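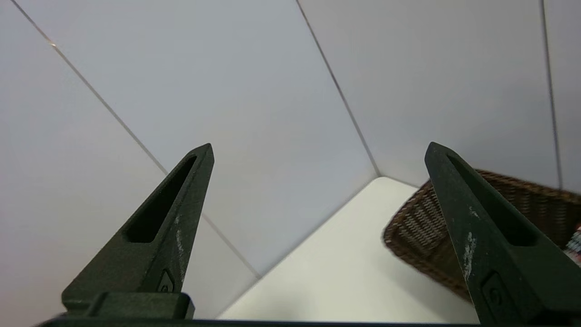

# A Second Pair of Hands for the Junk Drawer

*May 2022*

I have a soft spot for any machine that will take on sorting. Laundry, mail, the drawer where batteries go to be forgotten – I'll do almost anything to avoid it. So when Joklow offered time with its Orix kit, a two-armed tabletop setup meant for small workshops and school labs, I cleared my calendar and went.

The pitch is simple. You get two arms, a pair of grippers, and software that learns a job from being shown it. You bring the table and the clutter. Joklow sells the kit outright or rents it by the month, and the rental includes a setup visit, which I'd take. Getting the arms bolted down and talking to each other is the dullest part of owning one, and the printed guide skips from step 6 to a parts diagram with no explanation.

Once it's running, though, what fun! The fingers are long and narrow, tapering to points, with a slot cut through much of the length. I expected them to be fussy. I'd used blunt pads on an older Senberg arm and had come to trust them, the way you trust a pair of oven mitts. The Orix points are closer to tweezers. They get down beside things, and that matters a great deal when your target is small and its neighbors are in the way.

The finish picks up pale scuffs along the edges. I like that. Tools should look used, and replacement fingers come two to a box.

The job I kept coming back to was the basket job: a tray of household odds and ends on one side, wicker baskets behind it, and a request to move the right things to the right place. It sounds like a kindergarten exercise until you try to write down the rules. A nine-volt battery is a lovely test object, small and slick-sided, and it likes to tip over. A marker rolls. A power strip with its cord bundled up is a nightmare for any gripper, and I wouldn't start there.
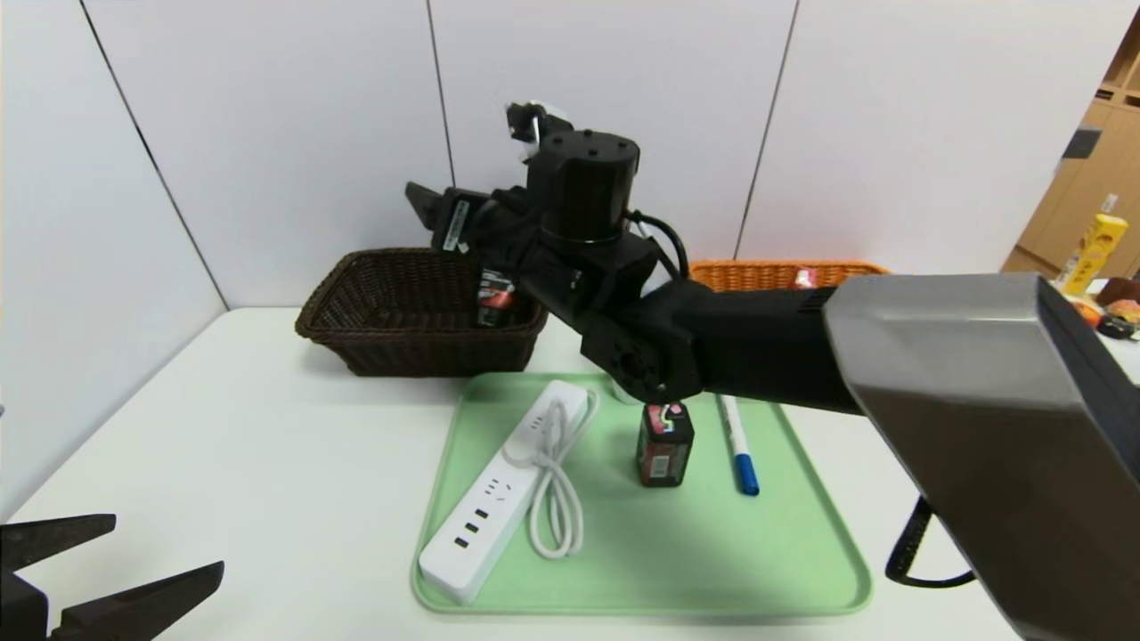

*The arm over the brown basket, one battery inside and another still on the tray.*

Wicker turns out to be a smart choice too. The sides flare a little, so the arm has room to come in at an angle, and a clumsy bump does no harm. Joklow suggests clear plastic bins in its guide. I tried them and went back to baskets within the hour.

Teaching is where the kit wins me over. You walk the arms through the job, save the run, and do it again with everything shifted a bit. The software keeps up to 2,000 runs before it asks you to clear space. My own saved folder stood at 210 when I handed the kit back, and I'd have happily stayed for more.

Gripes? A few. The arms are bulky for what they lift, and the housings eat up table space you'll want for trays. Cables hang where you'd rather they didn't. The Cuevas carrying case, sold separately, holds the arms snugly but leaves no room for spare fingers, so mine rode home in a coat pocket.

The rental is $1,193 a month, setup visit included. For a school lab that can keep the thing busy every afternoon, I think that's fair. For one person with a messy drawer it's a lot of money, and I've still been doing the math. A lighter version is promised for November – put me on the list.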